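Fruit on the Counter: How Shared Households Store and Waste Summer Fruit

Student project report, Food and Community unit
Author: Sơn Thái

1. Background

Last summer my housemates and I threw out most of a tray of peaches. We had bought them cheap at the end of a market day, put them in the fridge while they were still hard, and found a week later that they had gone brown and floury inside without ever getting sweet. The tray cost less than a takeaway lunch, so it did not hurt much, but it made me wonder how common this was in houses like ours.

This project looks at what people in shared houses do with stone fruit between buying it and eating it. I wanted to know where they keep it, how long it lasts, and why it gets thrown out when it does. I kept to peaches, nectarines and plums. Apples and citrus keep so well that a short study would not pick up much.

The study took place in Vindmont, where most of the share houses are close to the campus and within walking distance of two places to buy fruit. One is Kakier, a greengrocer on the main street. The other is the Bạch family stall at the weekend market, which sells by the tray and by the kilo.

2. What is already known

Peaches keep ripening after they are picked, as long as they were mature enough at picking. At room temperature the flesh softens, the background colour moves from green to yellow or cream, and the smell gets stronger. The red blush on the skin depends a lot on variety and sun, so it is a poor guide to ripeness. Several people I talked to used it as their main guide.

Cold slows all of this down. A peach that is already ripe will hold in the fridge for a few days. A hard peach is a different matter. If it sits for a long stretch at ordinary fridge temperatures it can develop what growers call chilling injury, where the flesh turns dry and mealy or browns near the stone.

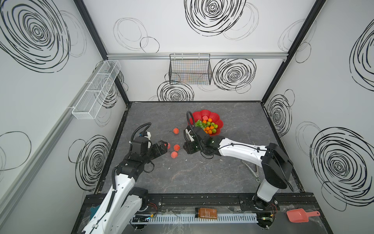 Bruising is the other main cause of loss at home. A ripe peach marks under quite light pressure, and the mark may not show on the skin until the next day. Fruit piled deep in a bowl presses on the fruit at the bottom, and once one piece starts to rot the mould can spread to whatever is touching it. The usual advice is a single layer, stem end down, out of direct sun, with a check every day.

Plums and nectarines behave in much the same way, though plums seem to put up with more handling. I did not find much written about shared houses. Most of the household waste material I read was about families, where one or two people do most of the shopping and know what is in the kitchen.

3. Method

I recruited 25 houses through a notice on the campus board and by asking people I knew. Each house agreed to keep a fruit diary for the length of the study, which ran through February and into March. The diary was a sheet taped to the fridge. Every time stone fruit came into the house, someone wrote down the number of pieces, where it came from and where it was put. When a piece was eaten, cooked or thrown out, it was crossed off with a letter for what had happened to it.

For entering the results I used Flurum, the free survey tool our department has access to. I visited each house once at the start to explain the sheet and once at the end to collect it. At the second visit I asked a short set of questions about who bought the fruit and whether the house had any rules about sharing it.

I did not weigh anything. I had planned to, but in the trial week people forgot, and a half-filled sheet with weights was less use to me than a full one without them.
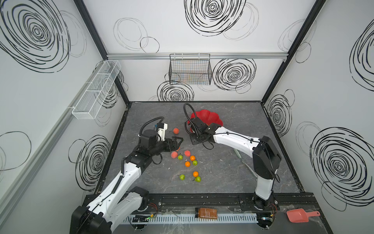 Halfway through I added a small change. Seven of the houses were asked to keep all uncooked stone fruit out on a bench or table in one layer until it was ripe, then move it to the fridge. The rest carried on as they were. I picked the seven by drawing names, so they were not the keenest houses, although two of them turned out to be next door to each other and may have talked.

4. Results

Across all the houses, 2,036 pieces of fruit were recorded. Peaches were the largest group, followed by nectarines, with plums well behind. More than 300 pieces were thrown out. I think the true number is higher, as a few sheets had fruit that came in and was never crossed off at all.

The most common place to put fruit on the day it was bought was the fridge, usually in the crisper and often still in the bag. Next was a bowl on the bench or the kitchen table. A few houses used a windowsill, and one kept plums in an esky in the laundry over a hot spell when the fridge was full.

The reasons written beside thrown-out fruit fell into a few groups. Mould came first. After that came bruised or squashed fruit, then fruit described as dry, woolly or tasteless, nearly all of it peaches that had gone into the crisper hard. There was also a group I had not expected, which I have called "not mine". This was fruit that was still fine when it was last noticed but that people left alone in case it belonged to a housemate.

That last group came up again and again in the final questions. Houses that bought food together hardly had it. In houses where everyone bought their own, fruit in a bowl was usually treated as shared and fruit in the fridge as private, but this had rarely been said out loud.

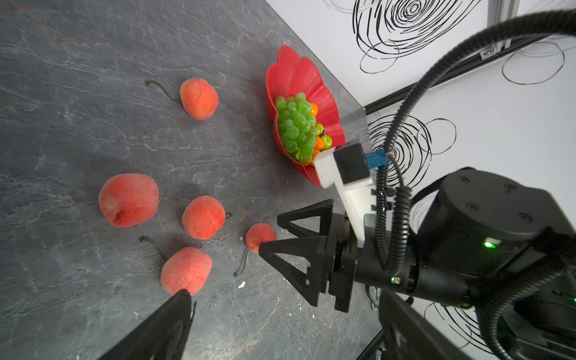
Sam wrote on the back of one sheet that the bowl was the only thing in the kitchen everyone agreed on, and that if you wanted to keep a peach for yourself you had to hide it behind the milk. The same note said the house had started buying fewer at a time once they could see the crossings-out adding up, and asked whether that would spoil my results.

It did, a little. Several houses bought less in the second half, and the diary itself is the likely cause. I have left the numbers as they are and come back to this in the limitations.

In the seven houses that changed their storage, the woolly fruit nearly disappeared from the sheets. Mould did not drop by much. Two of these houses had more of it than before, both in the same hot week, when fruit on the bench went from firm to overripe in a couple of days. One person said they had been away and came home to fruit flies, and I think that is a fair complaint about the method.

5. Discussion

Telling people to keep hard peaches out of the fridge seems worthwhile. It costs nothing and the houses that tried it said they would keep doing it. The advice has to come with the second half, though, which is moving the fruit once it gives slightly near the stem. A person living alone might remember this. In a house of five, each person assumes another has checked.

How much is bought at once also matters. Trays were the cheapest way to buy and had the worst losses, mainly because every piece ripened at the same time. The houses that did well with trays either split them with another house or cooked part of the tray early. Stewed fruit was the usual choice, and one house made a large amount of chutney that they were still giving away when I collected the sheet.
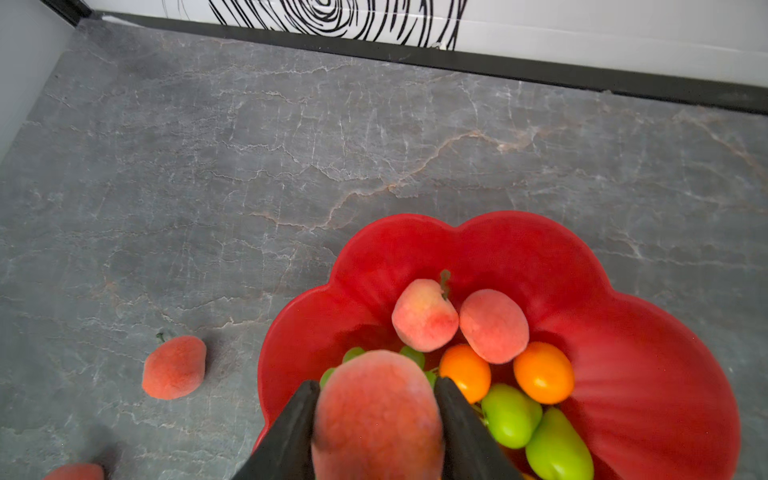
Where the fruit was bought made less difference than I expected. Kakier sells mostly firm fruit and the market stall sells riper fruit, so they went off in different ways, but the share thrown out was close. I asked at both places whether customers wanted advice on storage. The stall already tells people which tray is for today and which is for later in the week. The shop had no signs about it but said they would put one up if I wrote it, and a draft is in Appendix B.

The "not mine" problem may be the easiest to fix. Three houses came up with their own answer during the study, which was a shelf or bowl where anything placed was free to take. I would like to test this properly with more houses.

6. Limitations

The sheets depended on people remembering. The houses were mostly students, mostly near campus, and some of them knew me. The summer had one long hot spell that would have affected anything left on a bench. Keeping the diary clearly changed how some houses shopped, and I had no group without a diary to compare them with. The storage change ran for only half the study, so the houses that tried it were also the ones with the least data on it.

7. Next steps

If I repeat this I will run it for a full season and use a separate sheet for each kind of fruit, as the single sheet got crowded. I would also ask for the date each piece was thrown out, which some houses wrote down anyway and which was more useful than I had guessed when I drew up the form. Copies of the blank sheet are in Appendix A.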